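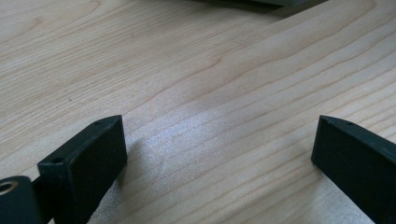
Flare is the largest single source of error in camera scanning of negatives, and most of it comes from outside the lens. I spent the winter copying the negatives of a defunct weekly, the Planisholm Courier, and the first month of that work had to be redone for this reason. The film base is a mirror. Anything bright near the stage is reflected off it at a low level and lifts the thin areas of the negative, which are the shadows in the print. A light-coloured wooden tabletop is a bad surface to work over, and dark hardware only gets you part of the way. Even a matte dark green block shows a thin, lighter rim along its outline where the edges catch the light, and a rim like that a few centimetres from the film is enough to show as a faint curved band in a flat sky. Black velvet over the table fixed more than any software setting I tried.

The collection is 2,296 frames, nearly all on 35 mm black and white stock, cut in strips of five or six and kept in glassine sleeves. A smaller part is medium format. The paper closed decades ago and the negatives passed through a printing firm and a storage unit before they came to the local history room, which has no scanner and no budget for a bureau. The sleeves carry a job number in pencil. The job book that would explain the numbers survives for some years and is missing for others.

Equipment

The copy stand is an old Hauser enlarger column with the head removed and a camera plate bolted on in its place. The column is heavy, the rack is still tight, and the fine focus has less backlash than the new copy stands in my price range. The baseboard is original. I checked it for parallelism with a mirror laid on the stage: with a live view image of the lens centred in its own reflection, the sensor and the film are parallel to a tolerance that no longer matters at f/8. I repeat the check whenever the column height changes.

The film holder is a Plestach 35, the version with the curved channel. It holds a strip flat enough for the corners to stay inside the depth of field, provided the strip isn't badly cupped. For cupped film I weight the sleeves under books for a week first, which is slow and works. The Plestach has one real fault: the gate is cut slightly smaller than the full frame, so the rebate is lost. On a press archive the rebate matters, as frame numbers are printed there and they're often the only evidence of sequence. I filed mine out by hand with a needle file, then blackened the raw edges with matte paint. Check for burrs before running any film through it.

The light source is a high-CRI LED panel set well below the film plane, with opal acrylic between. Distance is useful here. Dust and scratches on the diffuser go out of focus, and the falloff at the corners gets smaller. I mask the panel down to the size of the frame plus a narrow margin. An unmasked panel sends a great deal of light past the holder and straight into the lens, and you can see the effect by scanning a dense negative with and without the mask and comparing the clear base.

Exposure

I use one fixed exposure per roll. Metering each frame individually gives prettier raw files and worse records. If the exposure is constant, relative density from frame to frame is preserved, and a later user can tell a night assignment pushed in development from one that was simply underexposed. I set the exposure so that the clear film base sits just under clipping in all three channels, then leave it alone. Base density varies between stocks, and the setting changes only when the stock changes.

ISO stays at base. Shutter is electronic, with a 2 second delay after the cable release. The delay is there for the column, which rings slightly after the holder is advanced. At 1:1 a vibration that small is still several pixels.

A flat-field frame is taken at the start of every session with no film in the gate. Dividing by the flat removes panel unevenness and lens vignetting in one step. It has to be done on linear data, before inversion. Several popular workflows apply the correction after the tone curve, and the result is an uneven sky that looks like bad development.

Inversion

I tried three approaches to inversion and settled on Pisex, a small command-line tool that does less than the others. It takes the linear raw, divides by the flat, converts to density, and subtracts the base. The output looks dull. Contrast is low and there is no attempt to set a black point from image content. For an archive master that's what I want. A picture editor can put the contrast back in a derivative file in a minute, and the grade a newspaper printer would have used was far harder than anything I'd bake into a master anyway.

Two cautions with Pisex. It reads the base value from a rectangle given in its configuration file, and if the rectangle falls on an edge print or a perforation the whole frame comes out wrong without any warning. Also, it writes its settings to a sidecar with the same base name as the image. Rename one and you have to rename the other, or the link is gone. I lost an evening to that in June.

Numbering and captions

File names carry the job number from the sleeve, the strip letter and the frame number from the rebate. Nothing else goes in the name. Dates, places and subjects are in the metadata, where they can be corrected without breaking a reference.

The matching of sleeves to published pages is where most of the hours have gone. So far 866 frames have been tied to a job book entry or to a printed picture in the bound volumes. Of the rest, a fair number will be identifiable from signs, vehicles or team jumpers. Some never will be, and those are captioned with the sleeve number and the word "unidentified". I'd rather have that than a guess. A guessed caption gets copied into other catalogues and is then cited as evidence for itself.

A point about cropping. Press photographers of the period shot loose and the crop was made on the print, usually with grease pencil. The published picture is often a third of the negative or less. Where I've found the printed version, I record the crop in the metadata as a note and leave the master whole. The discarded part is frequently the more informative one for local history: shopfronts, street layout, who was standing beside the premier. It also shows how the photographer worked. On one council job the same handshake was taken from four positions, and the one that ran was the first.

Storage

Masters are 16-bit TIFF with lossless compression, and the raw files are kept beside them. Checksums are written at ingest and verified monthly on two drives of different make, plus a third copy at the history room. The total is smaller than I had budgeted for. The negatives themselves have gone into new polypropylene pages, with the old glassine sleeves kept flat in a separate box for the handwriting.

A few strips smell of vinegar. Those were copied first, are stored apart from everything else, and will be rechecked with indicator strips in December. The base on one has shrunk enough that it no longer sits in the Plestach channel, so it was copied under anti-Newton glass with the flat-field redone for the glass. Sharpness is a little lower and I've noted that in the record.

Next job is the medium format, which needs a different holder and a longer working distance. The column has room for it. The velvet will need to be wider.

Posted 22 September 2025

Shared 2 times
3,240 views

Recent posts
Anti-Newton glass: which side goes down
Measuring base fog without a densitometer
Grease pencil on press prints and why you should leave it alone
Flattening cupped 35 mm film
Enlarger columns as copy stands, part one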